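Irina Chiriac
27 June 2018

Okay so I've started walking home from the late shift instead of waiting for the bus, and I have become a person with opinions about roads. Thread, sorry!

It's 2 miles, mostly flat, and at that hour it's just me, the parked cars and the street lights way off down the road. I kind of love it.

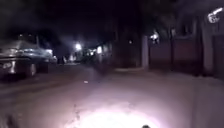 Night walks

First thing I learned – you stop looking at houses and start looking at the ground. I know the pavement on this side of Pledden better than I know my own kitchen floor.

Second thing: shoes. I did the first week in my work flats and had blisters like you would not believe. Now I keep sneakers in my locker and my feet have forgiven me (mostly).

My cousin Bogdan thinks I'm nuts and wants me to text when I leave and text when I get in. Fine, I text. He's usually asleep on the couch by then anyway.

The stretch by the Altska warehouse is my least favorite. Trucks come and go at all hours and when one swings its lights at you, you can't see a thing for a good few seconds.

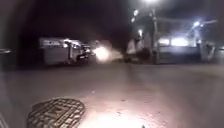 So I cross over before I get there and wait for my eyes to settle. Then it's the long straight part, and that's where I put a podcast on, one ear only.

Someone replied asking if I count steps. I do now! Almost 2000 before I even get to the long straight part, which seems like a lot for a person who used to drive to the mailbox.
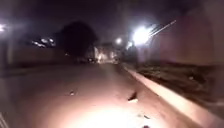 What I'd really like is a sidewalk the whole way. I wrote to the town about it back in December and got a very polite email saying my request was number 269. There's a stretch where you get a curb and then just rough ground behind it, lumpy and dark, so of course you end up walking in the road. Try that with grocery bags.

Once you're past it there's a proper sidewalk again and I always slow down a bit, no idea why.

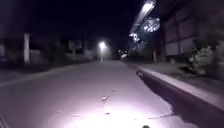 Anyway, from there I'm practically home. If I'm good I go straight to bed, and if I'm not I heat up soup and watch half an episode of something.

Also if anybody walks near Kokard late and wants company on Thursdays, message me. I walk fast and I talk the whole time – you've been warned.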